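Notes on Learning to Knit at Forty-Six

6/21/19

It has been a little over a year since I began to knit, and several readers have asked for an account of how that year has gone. I provide one below, with the caution that I remain a slow and fairly ordinary knitter.

My first project was a scarf in gray wool, begun with a cast-on of 108 stitches. This was far too wide. Ingrid Park, who leads the evening group in Trerton, advised me to start again with 30 or so, and I declined. The scarf now serves as a blanket for the back seat of the car.

Gauge was the second difficulty. For a long time I regarded the test swatch as an optional courtesy, and I paid for that view with a cardigan that would not close. I now knit a swatch for every garment, wash it, and measure it the next morning. I still resent the delay.

In the winter I moved on to small objects. They use up odd lengths of yarn, they require no fitting, and a mistake in a round of decreases is easily forgiven once the stuffing is in. Pretend food has been the most popular category among the children in my family, and it is the category I most enjoy looking at in other people's hands. Labels and lettering are the hard part. I have attempted stitched letters on three occasions and have been satisfied with none of them.

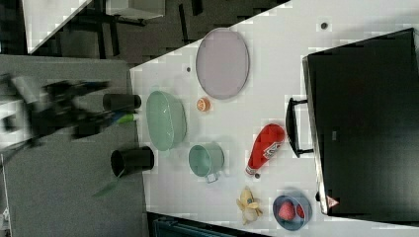
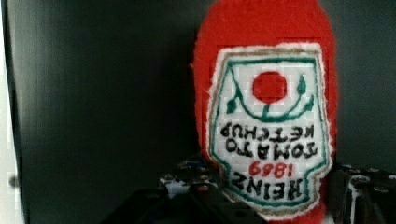
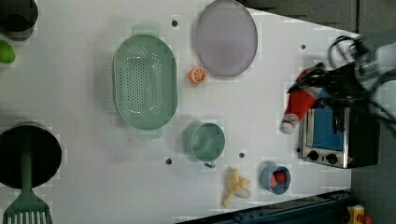 Second photo: the red ketchup bottle with its stitched label.

On the matter of yarn, I continue to buy from Pendero, whose plain worsted comes in 100 gram skeins and does not split. The red sheds a little. I tried a novelty yarn called Skullura in the spring and cannot recommend it for anything that will be handled, although the color was handsome.

My row counter shows 1,072 rows for the present sweater, sleeves included, and I have already ripped back one of those sleeves to the elbow. The pattern is by Tran and is clearly written, apart from the neckline, where a line of instruction seems to have been dropped in printing. I have written to ask for a correction and will post the reply if one arrives.

The group does not meet in July. I intend to use the break to finish the collar and to practice duplicate stitch on scrap fabric — letters first, then borders. Anyone in the area who wishes to join us afterward may leave a comment, and I will pass the name along to Ingrid. Beginners should bring a pair of size 8 needles and one skein of a light color.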